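Plugs, leads and the drawer of shame

Posted Jan 8, 2025

Every house has the drawer. Ours is the second one down, left of the cooker, and when I finally emptied it in November it gave up a charger for a phone I gave away, two leads for a printer we never liked, and a very small screwdriver I had bought again twice.

So this month's page is on leads, plugs and extension blocks. Readers hoping for marmalade will have to hang on.

Sorting the drawer

Tip the lot on to a bed, where things can't roll under the fridge. Put back only what you can name. "Might be for the old radio" is not a name. If the radio itself left the house under the previous government, its lead may go and join it.

Label what stays. Masking tape folded over the lead near the plug end does nicely, written on in biro before you fold it (I have tried it the other way round). Write what the thing is and which room it lives in. My husband wrote "important" on three of his and has been spoken to.

Coiling

Don't wind leads round your elbow. It looks capable, like something a sailor would do, but it twists the cable and in a year or two you own a spring. Make loose loops in the hand, each as big as a tea plate, and fasten with a strip of hook-and-loop tape. The Orano rolls from the hardware shop in Conthorpe are fine and so are the cheap ones. Freezer bag ties also work, and you already have 300 of them.

Reading the block

Turn the extension block over and read the small print, with a torch if you are my age. Somewhere it gives the most it will carry. Then read the plates on what you mean to run from it and add them up. My kettle says 2040 watts and the little heater in the back room says 1185, which makes 3225, and my block stops at 3000. I had been running the pair of them every winter morning and feeling rather cosy.

Lamps, radios and phone chargers are small beer. Anything that makes heat on purpose wants a wall socket to itself. And never plug one block into another, however neatly it would reach.

Plugging in

Most plugs are wrecked by people in a hurry, myself included. Lay the block on something flat where you can see it, take hold of the body of the plug and push it home squarely. Groping behind a sofa with one arm is how prongs get bent and language gets used. Pull it out by the body as well. The lead is not a handle, whatever the vacuum cleaner has led you to believe.
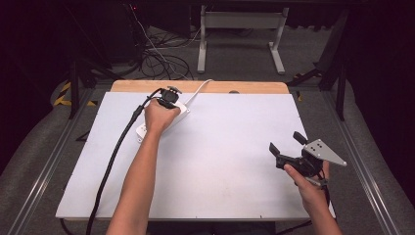 Wouter Declercq: I'd add that a block should never live under a rug. My mother kept a Nijs one beneath the hall runner for 8 years so that visitors wouldn't see it, and when we lifted the runner the back of it had gone the colour of toast. She was mostly cross that we'd moved the runner.

Toast is the colour to watch for, Wouter is quite right. Brown marks, a fishy smell, a plug that feels hot or a socket that has gone slack: any of these and the block goes out. Don't tape it up, and don't pass it on to a student.

Take old leads and blocks to the small electricals bin at the tip. It's the one past the garden waste, behind the Ruvania skip that everybody takes for it.

Next month, marmalade, provided I can find the big pan.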